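Open day at the Dirkdale lab, anyone go?
Forum > Robots and Automation > Events and Visits

millrace_tom
Went Monday, 23rd March. Hashemi ran the demo side, talks upstairs, hands-on stuff downstairs. Queue was long but it moved. Quick notes before I forget.

Talk was by Niloufar Ansari. Good, fast, not many slides. Main point was soft packaging is still the hard part. Boxes fine, cans fine, anything crinkly is trouble. She said they want 1,000 clean grasps on wrappers before they train anything new, and they were at 532 that morning.

Hand-held gripper was the bit I liked. Two fingers, blue pads, you squeeze and go.

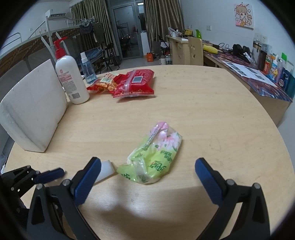 Green wrapper between the fingers, peanuts and wet wipes at the back of the table

I got 3 tries. Dropped it twice. Harder than it looks, you want to pinch the twisted corner and thats wrong apparently, they tell you to go for the flat part.

derkholm_fan
Was there too, afternoon. Didnt rate the talk as much as you. 532 of what? Same wrapper over and over or different ones? Someone asked and I never got a straight answer.

millrace_tom
She said mixed. Didn't say how mixed, fair.

pallet_jill
Couldn't make it, work. Is it the same gripper they had at Huvuncombe in February? That one had a stiff left side, my hand hurt after 2 minutes.

millrace_tom
No idea, missed Huvuncombe. This one felt ok to me, bit heavy at the front.

derkholm_fan
Felt stiff to me. Maybe small hands problem.

oldbelt
Going to be the grump. We pack snack bags all day where I work and use suction. Works. Why fingers?

pallet_jill
Suction on a crumpled bag? Good luck. Flat and full sure, but half empty and folded over you get no seal.

oldbelt
Depends on the cup. Bellows cups do ok on wrinkles. Not saying always.

derkholm_fan
Different job tho. Your bags come down a belt all facing one way. The idea with these is stuff lying on a table any old how.

oldbelt
Ok I'll give you that. Still think they should show both side by side at an open day, let people see the misses.

millrace_tom
Would of liked that too. There's a feedback form on the Dirkdale page, put it in there. Parking is bad btw if you go next time, use the bus.

pallet_jill
Any word on a next one?

millrace_tom
They said summer, no date yet. Will post here if I get the email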